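3.2 Containers and storage places

The sorting work was studied in the packing room of the Dunura store, where small spare parts are kept before they go out to customers. Over 12 weeks we observed 16 workers and recorded 931 sorting tasks. In each task the worker had to decide which container an item should go into, and where this container should stand afterwards.

Containers of different size and colour are used side by side in the room. Blue is the usual colour for the crates on the table and also for the small bins on the metal shelves. White is used less often – the workers told us that a white bin means "not yet checked". This rule is not written anywhere, but all the workers we asked gave the same answer. Figure 2 shows two open blue crates and a white bin with oval handles at the sorting table, with the shelving rack behind them.
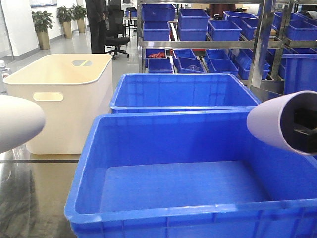

Figure 2. Empty blue crates and a white bin at the sorting table. Small blue bins are kept on the rack in the background; one of them holds red items.

3.3 Choice of container

We expected that workers would choose a container by its size. In the interviews, however, most of them spoke first about reach. A small bin on the shelf was preferred when the same item was needed again on the same day, even if a crate on the table had more space. Large crates were kept for mixed returns, which were sorted after four in the afternoon.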